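August 30, 2019

Up at five because of the heat, wrote three sentences, deleted two. Going to put everything down fast before the phone starts again.

Where things stand. The choir has a hall for the concert. It's not the hall we wanted. Moulin fell through yesterday afternoon, Thierry got the call while he was in line at the pharmacy and rang me from the parking lot, very calm, which is how I knew it was bad. The floor has to come up. All of it. They found rot under the stage and the inspector closed the place on the spot. So, no Moulin, after eleven months of me telling everybody Moulin.

Spent the evening on the phone. Kenton said no. Kenton said maybe. Kenton said yes but only the Sunday-school wing, then a different person at Kenton called back at nine thirty and said yes to the big room, if we bring our own chairs and are out by ten. Took it. Said yes before she finished talking.

Chairs!! We don't own chairs. We own risers, a keyboard with a sticky B flat, and a box of black folders.

Money. 507 tickets sold as of last night. The big room at Kenton holds more than that so we're fine there, but Moulin is keeping the deposit for "up to" thirty days while they work out who pays who, and Kenton wants 1,000 up front. I have it. I mean I have it in the sense that it's my car money. Leonora says don't you dare. Leonora says she will call Moulin herself and be unpleasant. I believe her, she got the phone company to apologize in writing once.

Haven't told Rosine yet about the stage. She has the solo in the Fauré and she's been practicing walking on from the left, down those four steps, since June. Kenton has no steps. Kenton has no left, really, it's a wall with a radiator.

Later. Coffee. Neighbor's dog going since six.

Rehearsal last night, wanted to get this down before I forget. Twenty minutes late starting because of the call. Did the Fauré first while people were fresh. Sopranos lovely until the page turn and then they all breathe in the same place, EVERY time, there's a hole you could drive a bus through. I've asked for staggered breathing since the spring. Marked it again. Told them if you're next to someone and you hear her breathe, you don't. Bastien put his hand up from the basses and asked what if nobody breathes, and somebody got the giggles, and that was five minutes gone.

Tenors: still two and a half tenors. Sebastião is a whole tenor by himself but he's away until September, his mother's hip. He sent a recording of his part from her kitchen, singing under his breath so as not to wake her. You can hear the fridge. Played it for the others and they actully got better after it, so maybe we should all sing in kitchens.

The spiritual is under tempo. My fault. I'm tired and I beat tired.

The new piece, the one with the clapping, is going to be either the best thing on the program or a disaster. Altos have it cold. Everyone else claps on their own schedule. Thierry thinks cut the second verse. I said give it one more week and he gave me the look. He's probably right. He was right about the Brahms.

Things to do today, no order
call Metia about printing, the programs say Moulin on the front, the back, and in the little map
ask if they can do a sticker
chairs
email everyone who bought a ticket (507 emails, Leonora knows how to do this in one go)
poster in the library window, take down
shoes

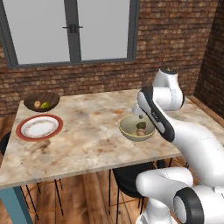 So do we move the start time too? Start stays at seven thirty, doors at seven, and we drop the long intermission to fifteen minutes so the chairs are stacked and we're out by ten.

Wrote that out because I went round and round on it last night in bed. Worked it through properly this morning. First half is 34 minutes of music if I behave, call it forty with the talking and the shuffling. Second half is longer because of the Fauré. Thierry's little speech. An encore if they want one. It fits. It fits if nobody wanders off to find the bathroom during the intermission and gets lost in the Sunday-school wing, which somebody will, the signs over there are terrible.

Noon. Metia called back. The programs were already printed. Of course they were. 1,034 of them, in boxes, ready to pick up, very proud of the paper. The woman was so nice about it that I couldn't be upset. They can do stickers by next week, white ones, matte, with the new adress and a start time. We have to put them on ourselves. Three stickers each if you count the map. I said just do the front and the map. Nobody reads the back of a program until the slow movement.

Sticker party at mine then. Must buy snacks. Must clean the hallway.

Chairs, update. Called the school, they're waxing floors and everything is locked in the gym. Called the firehouse, forty folding chairs and we'd have to fetch them. Then Bastien texted that his cousin works at Gallamell, the party rental place out past the bridge, and they had a wedding cancel. White chairs, with the little padded seats! He's asking what they'd want for them. I told him to ask sweetly. He said he only has the one way of asking.

Ate standing up. Cheese, heel of the bread, a peach that was past it.

Told Rosine. I'd been putting it off all morning and then she rang me about something else, the folders, and it just came out. Long silence. Then she said "well, I never liked those steps." She'd been having dreams about them! Falling down them in front of the mayor. All summer, and she kept practicing and never said a word. I sat on the floor of the hall and laughed until I had to hang up and call her back. She'll come on from the side door by the radiator. She wants to know if the radiator will be on. In this weather. I said I'd ask.

Afternoon. Went over to Kenton to see the big room for myself. Hot, smells of floor polish and old hymnbooks. I stood at the front and sang a scale like an idiot, with a man up a ladder changing a bulb. It's a good room. Better than Moulin, I think, though I'm not saying so to Thierry yet. Moulin was dry, you had to push everything out. Kenton gives you something back. The low notes sit there a second longer than you'd expect. Bus-sized breath hole or not, the sopranos are going to sound like angels in there. The man on the ladder said they had a brass band in at Easter and it knocked plaster off. I don't think we'll trouble the plaster.

Worries: no backstage. Coats. Where do forty people put coats, except it's too warm for coats, so, bags. Where do forty people put bags. Piano is upright and on wheels and one wheel doesn't. Tuner has to come twice now. Parking is on the street and there's the bakery people who get funny about it.

Paid the 1,000. There. Done. Leonora isn't speaking to me, she texted to tell me she isn't speaking to me, and then texted again ten minutes later with the name of the person at Moulin who signs the refunds. She has his extension. I almost feel sorry for him.

Mom called at dinner. Is she coming, yes, is there an elevator, there's no upstairs Mom, well is there a ramp, yes. She wants to bring her friend from the building. That's two more. She asked what I'm wearing and I said black, and she said you always wear black, and I said Mom I'm the conductor.

Night. Bastien rang. Gallamell will let us have the chairs for the cost of the truck, as long as they're back by noon the next day and no wine gets on the padding. I said there's no wine. He said there's always wine. Right, towels then, add towels.

Score is on the kitchen counter and I haven't opened it all day. I've made nearly thirty phone calls and not one bar of music. Going to do the page turn now, in pencil, quietly, before bed. If I put second sopranos breathing a beat early and let Rosine's end hang over, it might close up. Or I could ask them to memorize that one page. They'll hate it. They'll do it though.

Call tuner first thing. Shoes still not done.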